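Call for Participants: Kitchen Arm Build Group, Getberg Shared Workshop

The Getberg Shared Workshop invites applications from members and local residents to join the Gimness project, a home-scale build of a robot arm for everyday kitchen tasks. Places are open to 2 new participants, who will work with the existing group from September.

The project began as a tabletop build and now has its own bench in the Erkari room. Current work covers the wiring of the second arm, the tuning of the gripper, and a simulated kitchen in which each task is tried before it is run on the bench.

Participants will be expected to:
attend one evening session per week, starting at 7 p.m.
help prepare and run simulated trials, and keep written records of each
share in soldering, printing and assembly work
complete the workshop safety course before using power tools

Applicants should have some experience in programming or in electronics - both are not required. Experience with 3D modeling is welcome. All participants must be 18 or older.

The positions are unpaid. Parts are paid for from a Bajwa Fund grant of $2,000, and participants pay a one-time materials fee of $50.

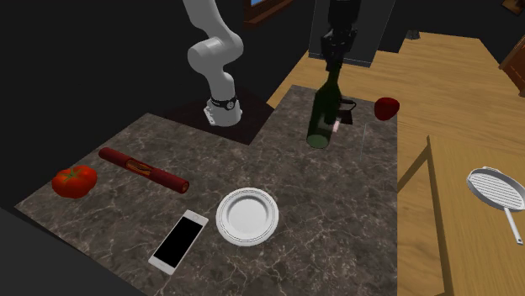
Bottle handling in the simulated kitchen, with the gripper holding the bottle by the neck.

To apply, send a one-page letter stating your background, the evenings you have free and the part of the build that interests you most. Letters may be left at the front desk or mailed to Getberg Shared Workshop, Unit 98. Applications close at the end of July, and all applicants will receive a written reply.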